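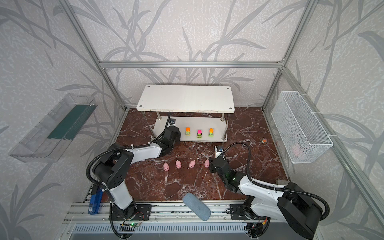 Figure 3. Zemside cell during the evaluation, fixed view. Toy trial set on the tabletop and shelf.

4.2 Setup and trial set

The Zemside cell is sold by Brater as a complete two-arm bench kit. It comes as an aluminum extrusion enclosure with both arms bolted to a front rail, a camera on each gripper, and a fixed camera that covers the work area. We bought one unit at list price and received it in January. The wall lining, the marble-patterned surface and all objects are ours. So are the wall fixtures, a clear plastic tray on the left and a wire basket on the right.

We used pink toy pigs and toy vehicles as trial objects, with a small white two-tier shelf at the back of the surface. The shelf matters because it leaves the arms two heights to reach, one of them under a board. All trials were run by teleoperation with the vendor's Kiều software, using the default gains. We logged 122 trials.

4.3 Wrist views

The vendor states that the wrist cameras can be used without adjustment. We checked this by asking the operator to work from the wrist view alone, first with the gripper held back from the shelf and then closer in.
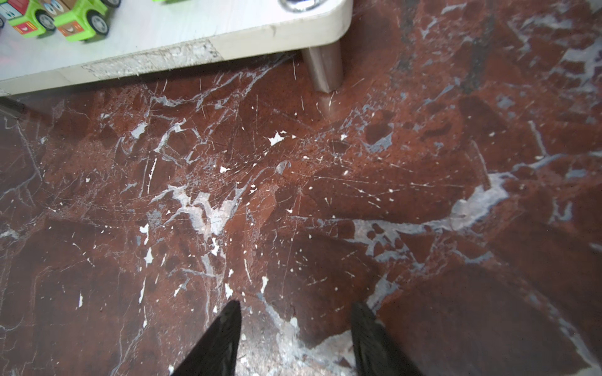 Figure 4. Wrist view with the fingers open, facing the shelf corner.

Both fingertips stay in the picture, so the operator can judge the opening without looking at the fixed view. The drawback is the upper part of the image. Objects standing on the shelf are easily lost at the top edge, and the operator then had to back the arm away to find them again. The veined surface was a harder background than the plain gray mat in the vendor's manual, but we kept it for every trial.

Pigs close to the gripper gave a different problem.

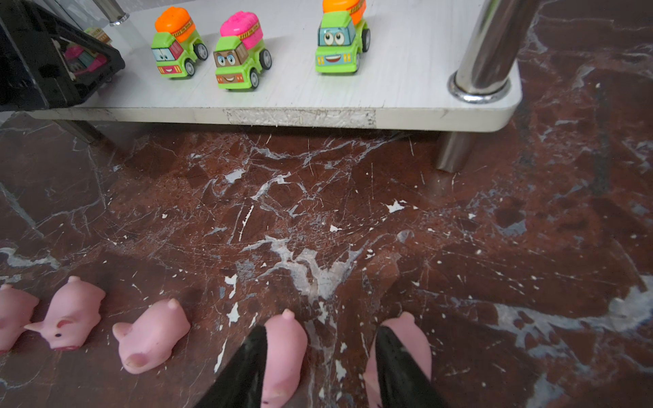 A finger can hide much of the object it is about to pass, and objects lying side by side are difficult to separate at that distance. Operators dealt with this by switching to the fixed view before closing the gripper. Of the 122 trials, 101 were completed without a restart. The same operators completed 99 on the Zundstead bench described in Section 3.

4.4 Reaching the lower shelf

The lower board was the least comfortable target. The forearm has to come down steeply and the cable conduit loops above it.
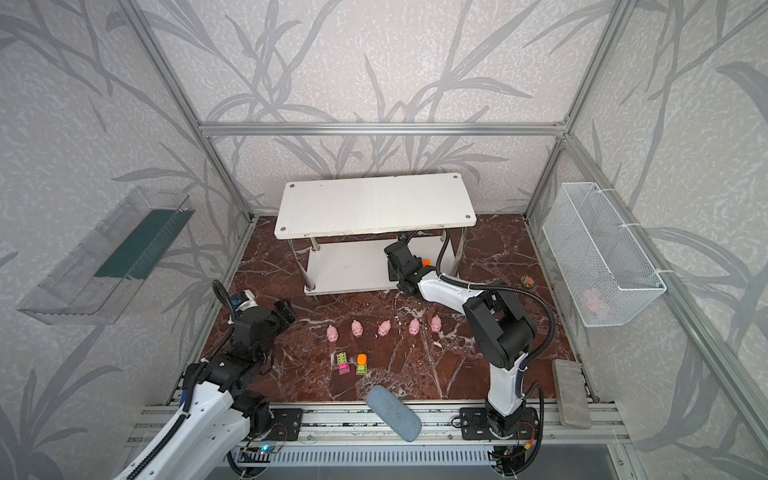 Figure 5. Right gripper at the lower shelf; left gripper above the work surface.

We set aside 57 of the trials for this reach. The conduit did not catch on the enclosure in any of them. We would still like a shorter loop, and the kit has no clip for one.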